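Sotport sorting cell fault

The Sotport sorting cell fault was a recurring failure in a two-armed robot workstation run by the parts reseller Sondmont at its Sotport depot. The cell was meant to pick used electrical and plumbing parts from a table and place them in a tray. In February it began closing its grippers at the wrong height, and in one case pressed a part into the table hard enough to stall the arm. No one was hurt. The cause is still disputed, and the maker's account of it has been accepted more widely than the evidence seems to allow.

Background

The cell was supplied by Lolside, a small integrator, and used control software known as Mthembu. Sondmont bought it to deal with mixed returns, the sort of stock that arrives loose in crates and has to be sorted by hand. Sales material claimed that the software could handle "any small part" without being taught its shape. No test results were published to support this, and the phrase was later dropped from the Lolside website.

Early trials used a short list of parts on a covered table. Switches, push buttons and circuit breakers were said to give little trouble. Odd shapes, such as curved plastic pieces and small valves with handwheels, were added later, and most of the recorded faults date from after that change.

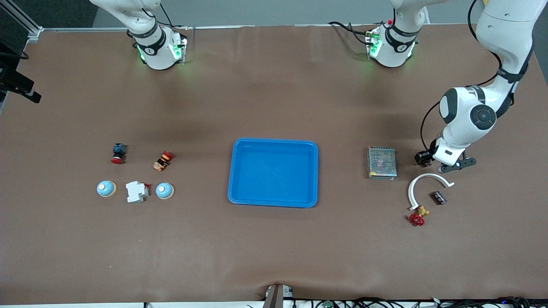
The work was divided between the arms by the side of the table on which a part lay, with a shared zone in the middle. Each arm was supposed to stop if it met more resistance than expected. The limit for this was set in the software and could be changed by anyone with an operator login - a point that the first report left out.

The fault

The log for the cell shows 241 failed grasps over the trial period. Lolside described these as ordinary misses. A review by Donnie Dunbar, an engineer hired by Sondmont, disagreed. Dunbar found that many of the failures shared one feature: the gripper had gone lower than the height recorded for the part. In the stall itself the arm kept pushing for up to 3 seconds before it shut down.

Lolside blamed the table covering, arguing that creases in it had confused the height reading. Dunbar's review accepted that creases might add a small error but noted that failures also occurred after the covering had been replaced. It pointed instead to a calibration file which had been overwritten during an update. Lolside has said that the file was correct. It has not released a copy.

Safety questions

The review also criticised the stopping arrangements. The stop circuit had been tested when the cell was installed, but no later test was written down. Staff were allowed to reach into the shared zone to free a stuck part while the arms were paused, and a pause did not cut power to the motors. Lolside called this normal practice. Dunbar called it a habit, and asked for a locked power switch.

Aftermath

The cell was restarted with a lower force limit and a new calibration routine. Lolside announced that the fault had been "fully resolved" after 2000 picks without a stall. The claim should be read with some care: the run used only the original short list of parts, and missed grasps were not included in the figures.

A second review was requested on July 17, 2025. Its terms cover the calibration file and the operator logins, but not the original sales claims. Sondmont continues to use the cell for switches and breakers. Valves and curved pieces are sorted by hand.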